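Notes on the Tramon household package, second week

The Tramon package is offered by Hotari on a monthly hire basis, and the terms supplied to us run to 44 pages. Delivery and setting up are included. Training for a second member of the household is charged separately, at 830 per person. 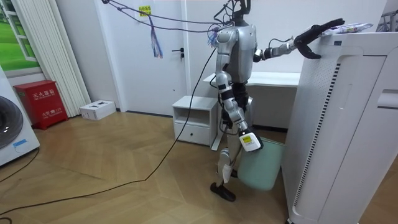
Tidying tasks form the larger part of the package. Etelka Rácz has asked Hotari to confirm whether emptying bins falls within the basic tier, as the printed terms and the website differ on this point. A reply is expected by Mon 31 January.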